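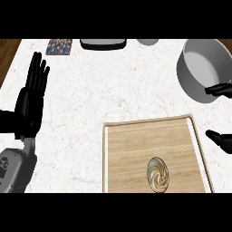 The Wuvis kitchen scene in the simulator, left hand open over the marble, right hand at the pot.

Filed under: Workshop > Robotics > Software reviews

I have been building a two-armed robot in a shared workshop since last winter. The arms are done. The hands are a kit, and they took longer than the arms did. Before letting any of it near a real counter I wanted a simulator, so I bought a year of Wuvis and the kitchen pack that goes with it.

Installation was easy on my desktop and a pain on the workshop PC, which needed a newer graphics driver. The download is large. The hand model I use comes from Proromon and loaded with the joint limits already set. My arm was not in the library, so I used the closest one and changed the link lengths by hand. That cost me two evenings. The editor for this is a plain table of values and it does not warn you if you enter a length in the wrong units.

The kitchen pack is good. You get a marble counter, a cutting board, a big gray pot, small dishes and some clutter for the back of the counter. Objects can be moved or swapped from a side menu. I mostly practice reaching for the pot with the right hand while the left stays up and out of the way. The view from the head is close to what I get on the bench, including how much of the right hand goes missing when it works far out to the side.

Contact is the weak part. Fingers on a curved wall like the pot's tend to slip unless you raise the friction well above the default. Flat things are fine. The small dish with the swirl pattern is hard to pick up at any setting, and I have stopped trying.

Speed is acceptable. With shadows on, I get 73 frames per second on the desktop. Saved runs pile up fast, and my folder has 3244 of them, so plan on a separate drive. The export to Zirkilgate format works, but joint names get shortened and you have to map them back.

The manual is thin on hands. Support answered both of my emails within a day.

Price is $400 for the year, kitchen pack included. I will renew in November if the contact settings improve. For arms only, the free version is enough.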